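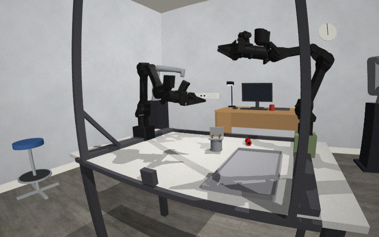

Two robot arms at the back of a white-topped work table, in a computer rendering.

Skidbridge council will replace the water main under its light industrial estate from February, closing one lane of the access road for six weeks.

The existing pipe is cast iron and has failed twice since last winter. Its replacement will be polyethylene, laid by directional drilling where the route passes beneath the rail siding. Trenching will be used elsewhere - mainly along the northern kerb.

Supply to 60 properties will be switched to a temporary surface line during the work. Pressure is expected to fall slightly in the morning peak. Occupiers with fire sprinklers must register their systems by 17th November.

Mark Anthony Belmonte, the council's water engineer, said the new main would be pressure tested in sections before any connection was transferred.

The contract has been awarded to Bondodby. Roughly 2234 metres of pipe will be laid. Parking on the northern side will be suspended on weekdays.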